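Unit 5: Operating Practice for Mobile Manipulators in Shared Rooms
Course handout, Prumel Institute, Department of Automation
Revised February 2025

Purpose of this unit

This handout sets out the rules that apply when a mobile manipulator is operated in a room also used for teaching, meetings or office work. It supplements the general safety lecture and does not replace it. Students are expected to have read the handout before their first supervised session in the Clutow rooms.

The rules follow the Tavares Code of Practice, which the department adopted in August. Where the code and the manufacturer's manual differ, the stricter provision applies. Questions of interpretation should be put to the course office in writing, quoting reference 2967.

5.1 Terms

"Operator" means the person who holds the enabling device. "Observer" means any other person in the room with the consent of the operator. A "session" begins when the arm is powered and ends when it has been parked and the power isolated. A pause for discussion does not end a session.

"Floor item" means anything resting on the floor that the base could strike, drag or run over, or that a person could trip on. Cables are always floor items, including those belonging to the room and not to the robot.

5.2 Before power is applied

The operator walks the full route of the base and looks at it from floor level at least once. Many items that are plain to a standing adult are low enough to fall outside the reach of a base scanner, and the operator must not assume that the robot will detect them.

Movable furniture is to be treated as movable even when its casters are locked. The session sheet records the position of each rolling stand, and the planned route keeps clear of its feet as well as its uprights. The feet usually extend well beyond the panel they carry. A map made from the uprights alone will be wrong where it matters most.

Both members of the team sign the sheet. If only one person is present, the session does not take place.

5.3 Cables and power

Cables should be routed along a wall or beneath a cable cover wherever possible. Where a cable must remain on open floor, it is marked on the session sheet as a keep-out area. Spare length is coiled and the coil is counted as part of the keep-out area - not only the run of cable leading to it.

Power strips and adapters are never to be moved with the gripper while connected to the supply. Students may move them by hand once the responsible staff member has agreed. The same rule covers network devices and chargers.

5.4 Motion near the floor

Low approaches place the fingers close to objects that were never part of the task. The following provisions apply whenever the fingertips are to be brought below seat height.

(a) Reduced speed is selected before the descent begins and kept until the arm has returned to its travel position.

(b) The operator states the target aloud, and the second team member repeats it.

(c) The fingers are opened or closed only when both team members agree that the space between them is understood. A wide opening lets the operator look past the fingers, but it also widens the area that they sweep. 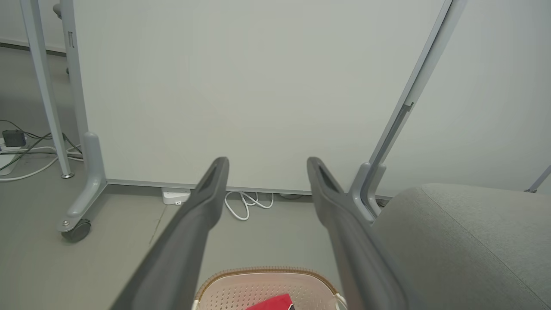
Hister Laboratory Teaching Staff
Course Instructors, Robot Operation and Safety

The wrist view is the main reference for low work, and students should learn to read it for hazards as well as for the target. With the gripper open in front of a whiteboard stand, the floor beyond the fingers holds a power strip and a coiled white cable, with more cables and a black power adapter off to the left. The stand's foot and caster are also within view. Each of these would be entered on the session sheet under 5.3 or 5.2.

A wrist view does not show the elbow of the arm or the rear of the base. The second team member watches these directly and calls "stop" if either comes near furniture or a person. The operator obeys the call first and asks about it afterward.

5.5 Ending the session

The arm is returned to its parked position, the enabling device is handed back, and the power is isolated. Furniture that was moved is put back. Any contact, however light, is entered in the log before the team leaves the room.

Preparation for the practical

Read Sections 5.2 to 5.4 again and draft a session sheet for a room you know. Bring 2 copies, one for your partner. Drafts without keep-out areas will be returned unmarked.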